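Ramp Equipment Safety Checklist: Belt Loaders and Tugs
Losska cargo apron, gate side
Inspector: Helju Kļaviņa
Round: January, start 5:40 a.m.

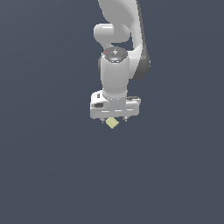
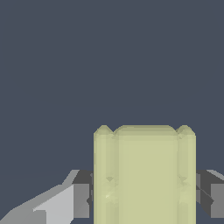 Belt loader 7 was checked first, parked and chocked, engine off. Rollers turn freely and the belt edge shows no fraying. The side guard at the lower roller has a gap wide enough to admit a glove cuff or loose hair. Guard edges should end in a rounded tip, like the dark gray side band on the white arm; ours ends in a square corner with a burr. File the burr and refit the guard before the unit goes back on the line.

Emergency stop, front: OK. Cuts the belt on first press.
Emergency stop, rear: FAIL. Button sticks when released. Tagged out, part ordered from Grolteo.
Hair and clothing rule posted at operator station: OK, but faded. Replace.
Hydraulic hoses: OK. Light sweating at one fitting, wiped and marked. Recheck in 48 hours.
Hour meter: 1000. Full service is due at this reading. Book with Fikre.
Wheel chocks: OK.

Tug 73
Parking brake: OK on the level. Not tested on the slope.
Horn: OK.
Hitch pin and keeper: FAIL. Keeper missing, pin held with wire. Do not tow until replaced.
Seat switch: OK.

Comments
The Zetodo log for the loader has no entry for the rear stop, although the night crew reported it verbally. Write faults down at the time they are found. A tagged unit stays tagged until the shift lead signs the card.

Signed: H. Kļaviņa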